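Ata da reunião de coordenação técnica: rede de ar comprimido, edifício Brividano
Fevereiro, início às 9h00, sala 2

1. Ata anterior
Aprovada com uma correção: no ponto 3, onde se lê "ramal norte", deve ler-se "ramal nascente".

2. Fugas
A Siltadine entregou o relatório da inspeção por ultrassons. Foram verificados 115 pontos e etiquetadas nove fugas, quase todas em uniões roscadas do ramal nascente. A reparação fica a cargo da manutenção interna. As duas fugas junto ao secador exigem paragem da rede e passam para a próxima janela programada.

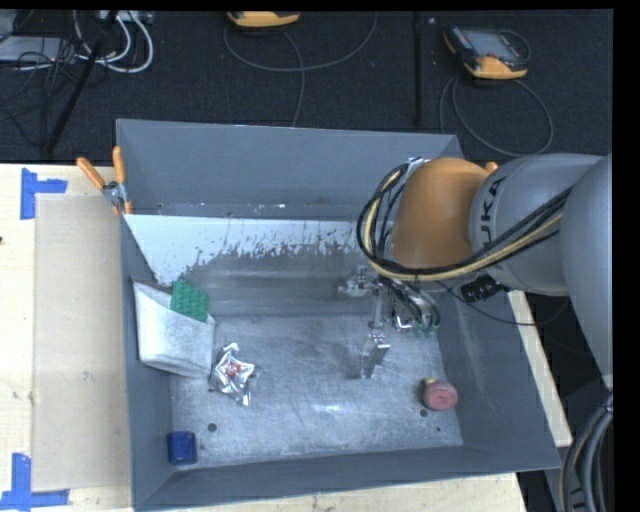 3. Reservatório
Mantém-se a proposta de um segundo reservatório de 500 litros a jusante do secador. A Trevow pediu confirmação da pressão máxima de serviço e do diâmetro da picagem antes de rever o orçamento. A válvula de segurança deve vir com certificado individual.

4. Compressor 2
Atingiu as 3000 horas desde a última revisão. Substituir filtro separador, filtro de óleo e correias. O óleo segue para análise. A Ikeda informou que o kit está disponível, com portes não incluídos.

5. Purgas de condensados
Duas purgas temporizadas continuam a descarregar ar em vazio. Decidido reduzir o tempo de abertura e reavaliar. A troca por purgas capacitivas fica pendente de cabimento.

6. Diversos
Falta atualizar o esquema da rede após a deslocação do ramal poente.

Reunião encerrada às 10h20.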